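Categories: Robot software | Motion tracking | Open-source tooling

This site uses cookies to remember your reading settings. Accept | Manage

Flerkari is an open-source software package for recording, cleaning and replaying hand-guided manipulation. It takes the tracked motion of two hand-held grippers and turns it into trajectories that a two-armed robot can follow or a learning system can train on. The name covers both the recorder, which runs on the recording computer, and a set of command-line tools used afterward.

The package grew out of an earlier program called Irnby, a single-hand recorder that wrote its poses to plain text files. Irnby was easy to read and easy to break. It had no shared clock, so a second gripper could only be added by running a second copy and lining up the two files by eye. Flerkari kept the simple file layout and rewrote nearly everything underneath it. Old Irnby files can still be opened, although they load without timing information for the jaws.

Architecture

Flerkari is built as a chain of small programs that pass messages to each other. The tracker module estimates the position and orientation of each gripper from its marker. The jaw module reads how far the fingers are open. A third module, the clock, stamps every message before it goes anywhere else, and this is the part that users of Irnby tend to be happiest about! Left and right streams arrive at their own pace and are resampled onto one timeline only when a recording is closed, so the raw data is never lost.

Poses are stored relative to a table frame that the operator sets at the start of a session. Moving the whole setup to another room then takes one new calibration, and older recordings stay usable.

Soft objects are where the software gets really interesting. A rigid block has a pose that can be estimated and planned around, but a plush toy squashes, folds and springs back, and a clear bag adds glare and wrinkles of its own. Flerkari makes no attempt to model any of this. It records what the hands do, and leaves it to the learning system to work out how the hand motion relates to the camera view.

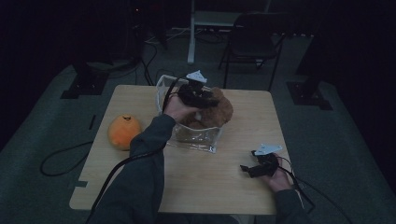

Two-handed manipulation with marker-equipped grippers; the left gripper is pressed into a brown plush toy in a clear plastic container.

Segmentation

A finished recording is split into phases by a tool named Hauksdóttir, which began as a separate project and was merged in version 2. It looks at jaw opening and hand speed together and proposes cut points such as approach, grasp, transfer and release. The operator can drag the cuts, delete them, or accept the lot. Two-handed work makes this harder than it sounds -- one hand may be waiting in the air for several seconds while the other does everything, and early builds kept marking the waiting hand as the end of the task. The current version cuts each hand separately and then links the phases that overlap.

Retargeting

Human wrists turn in ways that many robot arms cannot. The retargeting step takes each recorded gripper path and searches for joint motions that keep the fingertips on it, smoothing where the arm would otherwise jump between two solutions. When the two arms would come too close, the planner slows one of them down and leaves the shape of its path alone. Paths that cannot be followed are flagged with the exact sample at which the solver gave up, a small feature that saves a great deal of guessing.

The Stendton set

Most published tests of Flerkari use the Stendton set, a collection of 239 two-handed recordings of packing and unpacking soft goods. The retargeting step accepts 233 of them with default settings. The remaining recordings fail on wrist rotation, and all of them are kept in the set as test cases for new solvers. A smaller subset of 66 recordings has hand-checked phase labels and is used to score Hauksdóttir.

Limitations

Tracking drops out when a marker is turned away from every camera or covered by a sleeve. Short gaps are filled by interpolation and marked as such in the file; longer ones are left open. Contact force is not recorded, so a light touch and a firm squeeze can look alike if the jaws end up equally far apart. Support for force-sensing fingers exists in a development branch -- it is rough, but it already plots live, and it is a lot of fun to watch.

See also: Hand-eye calibration, Inverse kinematics, Learning from demonstration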